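Skakeo Ringside Streaming Encoder
Manufactured by Imhof for Kindutier Broadcast Supply

Overview

The Skakeo is a portable video encoder for wrestling promotions, concert halls and independent broadcasters that present live events to a paying audience online. It accepts three camera sources and one program audio feed, and delivers a single finished stream to the platform of the customer's choice. It is supplied to venues with a capacity of up to 1,000 seats under the standard license. Larger venues should contact the sales office before ordering.

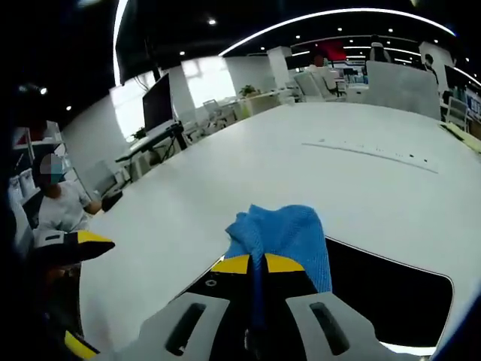 Each unit records a full-quality copy of the program to internal storage while the stream is running. If the venue's internet connection drops, recording continues and the stream resumes when service returns. The recorded copy may be used for replay sales, highlight packages or music video editing. Customers are responsible for obtaining performance and entrance music rights — the Skakeo license does not include them.

Audio

Program audio is received through two balanced inputs. A separate commentary input is fitted with its own level control and mute button, so that a commentary team may be taken off the air without affecting crowd sound. A fixed delay may be applied to keep commentary and picture in step.
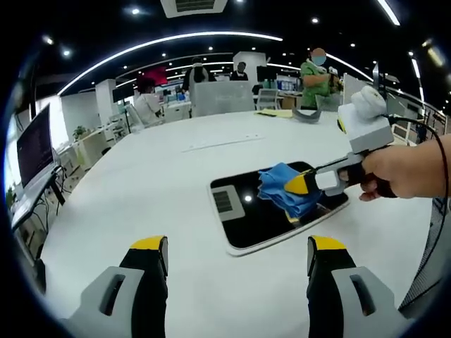 Graphics and Title Cards

Match cards, set lists, sponsor panels and championship titles are prepared in Clovutura, the graphics program included with every unit. Templates can be saved by event series and recalled on the night. Clovutura runs on the operator's own laptop and connects to the encoder by network cable. Wireless connection is supported but is not recommended during a live event.

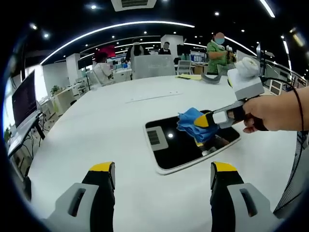
Ordering and Delivery

Item number: 407
Price: $1,657, excluding sales tax and shipping
Included: encoder, power supply, rack brackets, Clovutura license for one operator
Not included: cameras, microphones, network cable

Orders received by 5th April will ship with the current software release. Units purchased before the previous October may be updated at no charge through the service department.
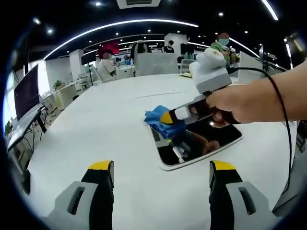

At the table

Support and Warranty

The encoder is covered against defects in parts and labor for three years from the date of purchase. Damage caused by liquids, stage smoke or unapproved power supplies is excluded. Returned units must be accompanied by a service number, issued on request.

Sales inquiries: Tarcísio Lins, Venue Accounts
Technical inquiries: Ezekiel Ostrowski, Product Support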